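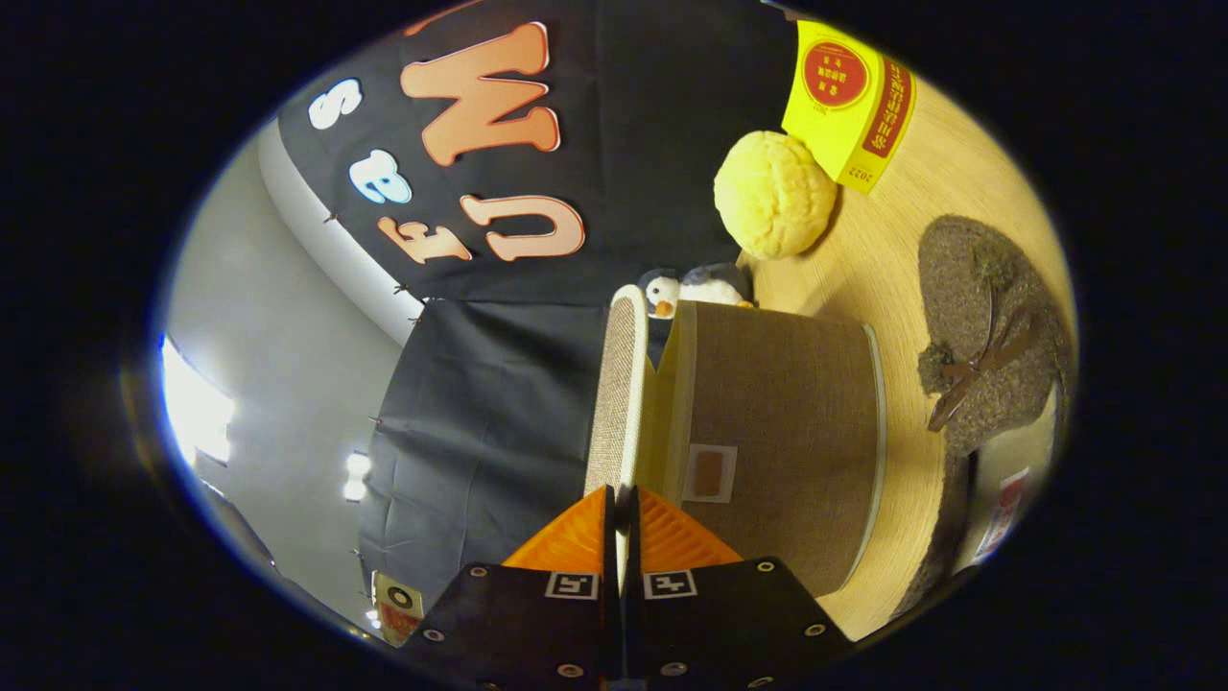 Stop Telling Me Dinner Takes Twenty Minutes

By Merle Ashby
Oct 5, 2021

I cook dinner most nights, and I have stopped believing the times printed at the top of recipes.

Last week I made a skillet chicken and rice that promised twenty minutes. The first line of the ingredient list called for two onions, finely chopped. The third called for cooked rice. By the time I had peeled, chopped, boiled and washed the board after the chicken, I was close to an hour in and my family was eating crackers.

Recipe writers count from the moment the pan gets hot. Everything before that is hidden in the ingredient list, where "diced," "grated" and "at room temperature" do a lot of work without going on the clock. A stick of butter does not soften in zero minutes.

I brought this up with Tamsin Hoani, who teaches the beginner cooking class in Gretport. She thinks the short times get people into the kitchen who would otherwise order pizza. She may be right about the first night. I think those same people decide by the third night that they are slow or bad at cooking, and then they order the pizza anyway.

Caramelized onions are the worst case. I still see recipes that give them ten minutes. Mine take 45 on low heat, and I have been making them for years.

The fix is simple. Give two times, one for the knife work and one for the stove, and have them come from a home cook with one cutting board and an ordinary burner. If the rice has to be cooked already, put that in the total.

I don't mind a meal that takes an hour. On a weeknight I may pick something else, and eggs on toast is a perfectly good supper. I would just like to know before I take out the onions.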